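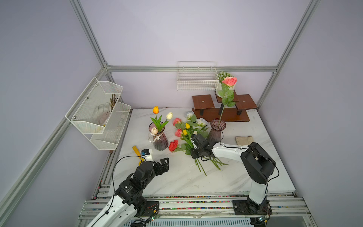

Pattern, Repeat and Patience: An Interview with Dwynwen Sayce

Published Dec 10, 2019

When the Laltwood collection was released in August, it attracted attention chiefly for what it left out. There are no metallic inks in the range, no oversized botanicals and no feature-wall panels. The collection consists of 17 small-repeat wallpapers, most of them in two colours, drawn by hand at the Narnham studio and intended to be hung on all four walls of a room.

Dwynwen Sayce, who has directed the studio's design program for nine years, regards the decision as a conservative one. "A feature wall is a way of buying one quarter of a wallpaper," she said. "We wished to make papers that people would be comfortable living inside. That calls for a smaller motif and a quieter ground, and it calls for a great deal more drawing than people expect."

The drawing for Laltwood occupied the studio for most of two years. Ms. Sayce and her colleague Bheki Lekota produced 400 sheets of preliminary work, of which 32 were taken forward to trial printing. Several were withdrawn at that stage, including a trellis pattern that Ms. Sayce had expected to lead the collection.

"On paper it was very handsome," she said. "On a wall three metres long it produced a diagonal stripe that none of us had drawn. The eye joins up the darkest points in a repeat whether the designer intends it or not. I spent four months attempting to correct it and then I put it in a drawer."

Mr. Lekota joined the studio as a colourist after training in textile printing. His first assignment was to prepare the grounds for the collection, beginning with the pale greys and muted violets that now account for nearly half of the colourways.

"Greys are sold as neutral, and very few of them are," he said. "A grey with violet in it will look blue in a north-facing room in the morning and almost pink under a warm lamp at night. We do not try to prevent that. We do ask customers to pin up a full-width sample, leave it for several days and look at it at breakfast and again after supper."

The studio does not supply samples smaller than a sheet of letter paper, a policy that has drawn some complaint from retailers. Ms. Sayce maintains that a smaller piece is of no use in judging pattern. "A customer who chooses from a swatch is choosing a colour. The repeat has not even begun at that size."

Mr. Lekota's upbringing entered the collection in one respect. He spoke Zulu at home as a child, and the working titles he gave his colour trials were written in that language. The titles were not carried over to the finished papers. "They were notes to myself," he said. "Most of them were the names of aunts, or of things one of my aunts used to cook. I would not have wanted to explain them on a label."
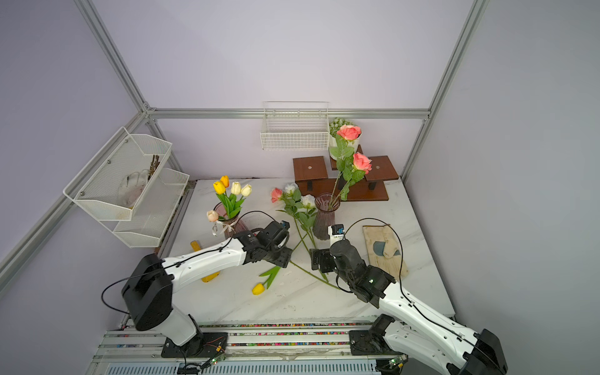
Tulips in pink glass, with a white ribbon at the vase.

Asked about the present demand for removable papers, Ms. Sayce was measured in her reply. The studio has tested Clitedex, a peelable backing intended for rental apartments, and will offer it on four of the Laltwood designs in the coming year. She described the results of the trials as satisfactory on smooth painted drywall and poor on anything older.

"In a house with original plaster I would still recommend a conventional paper and a conventional paste," she said. "The plaster is never flat. A traditional paper relaxes while it is damp and can be coaxed over a hollow with a brush. The peelable product bridges the hollow, and in time you will see it."

She was equally direct on the matter of preparation. In her experience the majority of complaints received by the studio concern the wall beneath the paper, and in particular walls that have been painted and then papered without being sized. The studio now includes a printed instruction sheet with each order. Mr. Lekota estimates that it is read by "the professional hangers, who do not need it."

On the question of pattern matching in small rooms, the two designers disagree. Ms. Sayce prefers to begin at the centre of the chimney breast, where there is one, and to let the corners fall as they may. Mr. Lekota begins beside the door. "You see the door every day," he said. "I would sooner have the bad join over the wardrobe." Ms. Sayce replied that she had papered her own hallway by his method and had regretted it – though she conceded that the hallway had five doors.

The studio will print a further 200 rolls of the three best-received designs before spring. A companion range of plain grounds, matched to the existing colourways and suitable for ceilings, is at the drawing stage. Ms. Sayce declined to give a release date for it. The trellis pattern remains in the drawer, and she has asked Mr. Lekota to look at it again with a lighter ink at the crossings.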